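4. Setting up the wrist view in the simulator

By now you should have the arm bolted to its base, the controller talking to your laptop and the Sendatstead config file sitting in the folder you made back in section 2. If the controller light is still blinking, go back and sort that out first. I tried to push ahead once with it blinking and lost a whole Saturday arvo to it.

I do this section in the simulator before I let the real arm move at all, and I'd ask you to do the same if you're building yours at the shared workshop. The benches are close together over there and people walk past with cups of tea.

What you need

The Fledska simulator, version 14 or later
The arm model file (it comes in the same download as this guide)
The kitchen room file, or any room you like that has a floor and a few cupboards
A mouse with a wheel. You can do it on a trackpad, but you'll be cranky by step 5.

Loading everything

1. Open Fledska and choose New Workspace. Call it whatever you want, but leave out the spaces. The Lullia plug-in that reads the wrist view chokes on them.

2. Load the room first, then the arm. If you do it the other way around the arm drops through the floor and you'll have to delete it and start over.

3. Set the arm to its home pose. There's a button for it under Joints. Wait for the numbers to stop moving before you click anything else.

4. Under Views, add a new one and attach it to the gripper. Pick the gripper body from the list and leave the fingers alone. A view attached to a finger swings in and out every time the gripper opens, and it made me feel properly seasick.

5. Turn the view so it looks back along the arm. I use this one for checking clearance around the last few joints, and it's the one I leave open in the corner while everything else is going on.

Note: the view can come in rolled over on its side. Type 0 in the roll box, press Enter, and it should stand up straight.

Checking what you've got

Before you go on, have a proper look at the wrist view and compare it with mine. You want the gripper panel lying flat and level along the bottom, the yellow joint housing sitting up behind it, and the white link heading off towards the top. If the panel is sloping, your roll isn't quite zero yet.

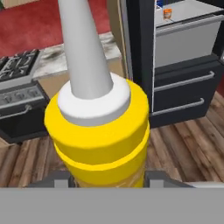

The other thing I check at this point is how much room I can see on either side of the arm. A bit of floor left and right is plenty. If the housing fills the view from edge to edge, you're too close, so pull the view back a notch at a time with the wheel until the floor shows up again. Don't go mad with it, though. Pull back too far and the gripper gets in the way of everything you wanted to look at.

6. Save the view. Fledska doesn't save views with the workspace (I know, I know), so you have to click the little disk beside the view name as well.

Moving it for the first time

7. Set the speed slider to 30. It goes up to 100 and you'll be tempted.

8. Turn joint one a little each way and watch the room slide past behind the arm. The arm itself should stay put in the wrist view until you get to the joints nearest the gripper. If the room stays still and nothing moves at all, your view is attached to the room and you need to redo step 4.

9. Work through the rest of the joints one at a time. Go back to home after each.

10. Run the test file called wojcik_sweep. It has 1,309 lines, so put the kettle on. When it's done, the log should end with the word finished and the colour of the status bar should go back to grey.

CAUTION: Close the link to the real controller before you run the sweep. Fledska will happily send the same moves to both if the link is open, and the sweep takes in a lot more space than your bench has.

If it stops partway

Mine stopped at line 183 the first four times. That was a joint limit I'd typed in as degrees when the file wanted radians, and once I fixed it the whole thing ran through. If yours stops on a different line, open the log, find the joint number on the last row and check that joint's limits against the table in section 3.

If the log says "contact", the arm has bumped something in the room. Open the overhead view, see which cupboard it is, and shift the arm base away from it by a hand's width. Save, go home, and start again from step 7.

Once you've had two clean runs in a row, close Fledska and move on to section 5, where we wire up the stop button.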